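Air shroud (computer hardware)

An air shroud, which some folks call an air baffle or a duct, is a molded plastic cover that sits inside a server and steers the air from the fans over the parts that get hottest. I've pulled out more of these than I can remember, so I volunteered to write this entry for the wiki, and Marisol Fitzsimmons has kindly fixed my spelling.

Shape and materials

Most of the ones I meet are gray or black plastic, and pretty light for their size. You get tabs, slots, little raised bosses and square openings all over them, and half the time I couldn't tell you what a given slot is for (the same molding often gets used in several models, so some features just sit there). The Tuvel 900 has a one-piece shroud. The Tuvel 2148 splits it in two, and I like that a lot better - you can get at the memory without lifting the whole thing!

Color coding

Blue plastic on a latch or tab usually means "you may touch this." It's a habit and no kind of law, and Kurilel used green for years, so check the label or the manual first.

Removal

Power off, pull the cords, slide the lid back. Free any cable lying across the shroud, then lift it straight up with both hands. If it sticks, stop and look for a tab you missed. Otis Boateng snapped two of them on one Kurilel in March and we're still using the tape.

Running without one

Please don't. The fans will scream and the processors will still run warm, even with the lid on.

See also: drive carrier, chassis, fan wall

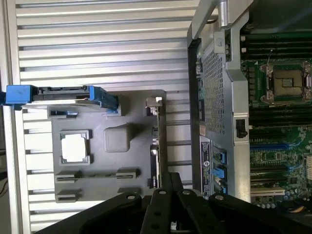
Gray plastic tray in an opened server, with a blue-latched drive carrier lying across it and blue release tabs on the chassis side.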